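Soler (runner bean)
2 min read

Soler is a climbing runner bean raised by the grower Montserrat Aranda and first listed by the Cimow seed house. Red flowers, flat green pods, stringless if picked young. Not to be confused with Helmont, a dwarf bean from the same list.

Vines reach up to 3 metres and need a tall frame or netting. Pods straight, slightly rough to the touch. Seeds are large, buff with dark flecks, and keep there colour when dried. Crops late, and goes on until the first frosts.

Sow under cover in spring or direct once the soil has warmed. Spacing 25 cm. Plants dislike dry roots, so a trench of compost dug in March is the usual advice. Pick often. Pods left on the vine go tough and flowering slows down.
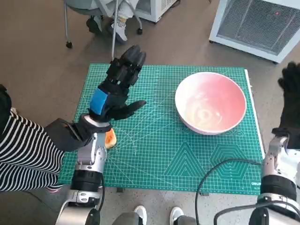 Round bowl on a cutting mat.

Parentage is unclear. Aranda's notes give an old white-seeded climber crossed with Clondatent, a red-flowered type now rarely sold. Early stock was mixed and some plants came up with white flowers; these were rogued out over several seasons. Present seed is mostly true to type but runner beans cross freely, and savers are told to keep it well away from other kinds.

Dried beans must be soaked and boilled hard before eating. Raw ones are poisonous. Young pods freeze well, sliced.

Last updated October 27, 2023. Contact | Copyright | Back to top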